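From: Rajeshwari Varma
To: Mevstead workstation repair list
Date: 2018-04-10
Subject: Re: Tower that won't finish starting, where do I begin?

Pascual Durán wrote:
> Hello all, I've inherited one of the older workstation towers from the
> Phelan office (asset tag 2257). The fans spin up, then it beeps and sits
> there. I've swapped the power cord and that's as far as my courage goes.
> Is it worth opening up, or should I let it go for parts? I have never
> had my hands inside anything bigger than a laptop.

Dear Pascual,

Welcome to the list, and please don't let it go for parts yet! I have a soft spot for these big old towers (my husband would say too soft, and he is the one who has to walk around them in the hallway). They were built by people who expected somebody to open them up, and once the side is off you'll find it much friendlier than your laptop.

I've been going through one at the Bovero workshop, tag 2518, and it has got as far as having the processor out. I'll tell you how I go about it and you can follow along at your own pace.

1. Unplug everything, hold the power button in for a few seconds, and lay the case on its side with the open side up. Give yourself more table than you think you need. Then just look for a while before you touch anything. Blue plastic is your friend in there: the latches and release tabs are blue on the one I have, so you can see where your fingers are meant to go.

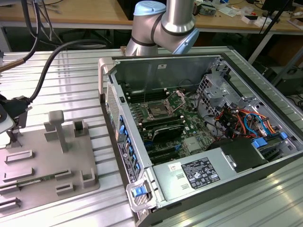 2. Memory next. There are slots on both sides of the processor socket, so write down which ones were filled before you take anything out. Put back one stick in the slot the manual tells you to start with, and try it. Beeping at startup is very often memory, and I'd be delighted if that was all it was.

3. Leave the processor alone until you've tried everything else. If you do get that far, the metal frame over the socket lifts up, and after that please keep fingers, sleeves and screwdrivers well away from the pins. I ruined a board that way years ago and I still think about it.

4. The cables by the drive cage can look like a bowl of noodles. Push each plug home gently and don't try to tidy them yet.

If you need a replacement stick, Vesedon still had some used ones for this sort of board in June, and they were very patient with my questions. Do write back and tell us how many beeps you get, and whether they're long or short!

Warmly,
Rajeshwari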